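Drindstead Shop Talk > Equipment and Budgeting > Gripper arm quote, does this add up?

flumow_skeptic
Posted 2026-01-04
We do small-batch kitting, mostly dishes and kitchen stuff going into gift boxes. The owner wants an arm on the packing bench by May. Sustley quoted us for one arm, a two-finger gripper and a wrist camera, plus a "simulation package" billed at 40 hours. The simulation line costs more than the gripper. Has anyone here paid for one of these and gotten something you could use on the floor?

binrail
Paid for one, would again. We found out in sim that the arm couldn't reach the back row of our rack. Moving the bench on a screen is free. Moving it after the base is bolted down cost the shop next door a week.

palletgrump
Reach checks, fine. You don't need 40 hours for a reach check. Our integrator did it in 3 and threw it in with the mount.

flumow_skeptic
That's my problem with it. The quote says "grasp validation, 104 trials." Validated against what? Their bowl has whatever friction they typed in. Ours come in with dust and sticker glue on them.

kettle_and_cog
Ask which physics settings they used and whether they'll rerun with your part weights. If they can't answer the first one you have your answer on the second.

binrail
Or send them real parts. Koo did that for us before we signed, on their own bench, and took it off the bill when we ordered. I don't see why everybody treats sim and real testing as a choice. We did both.

palletgrump
Because both cost money and he has one budget.

flumow_skeptic
I asked Sustley for something from the actual run and got a render back with no numbers attached. 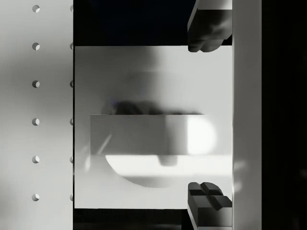

Render from the Sustley run, white bowl, two-finger gripper

I can't tell a thing about grip from that. What am I supposed to show the owner?

kettle_and_cog
Nothing yet. One still won't tell you if it got picked up. Get the log for all 104 with the failures left in. Also that bowl is close to the same color as what's behind it - I'd want to know how their vision copes when your bench is light colored too.

binrail
Fair point on the color. I'd still keep some sim hours in. Cut it to 18 and put the rest into spare fingertips, you'll go through them.

palletgrump
Cut it to zero and make them demo on your parts.

flumow_skeptic
Going back to them for the log and a price at 18 hours. If the log doesn't come, the line comes off. May was never realistic anyway.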